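Workshop tips: recording good examples with the hand grippers

These tips are for helpers who record examples at Wedstead, so that the learning system can later copy our movements. Ileana Marinescu and I collected them in July.

Start with soft objects. Wool polishing pads are good for practice, as the fleece gives way a little before you have a proper hold. Come in low from the side and let the fingertips meet the rim slowly. If you push fast, the pad slides and the example is spoiled.

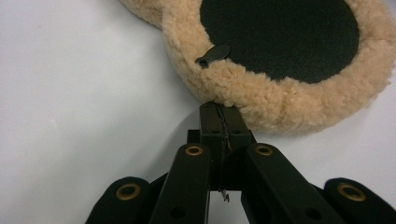
Fingertips at the fleece rim of a polishing pad

Brush stray fibres off the fingertips after every 20 recordings. Check the screws also – they become loose quietly.

For work with two hands, sit so that both wrists can rest. Put the cables to the outside, left one to the left and right one to the right, before you press record. Keep the markers on top of the grippers uncovered. A sleeve that falls over a marker costs you the whole example.
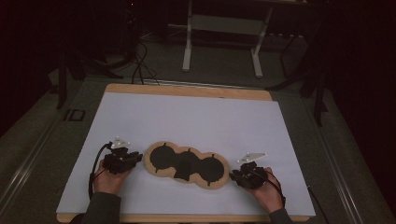
Two grippers, one on each side of the tray

Wait around six seconds between examples and bring both hands back to the same start. Keep your mistakes in a separate folder and write one line about each. Tharun Unnithan reads them all, and he prefers plain words.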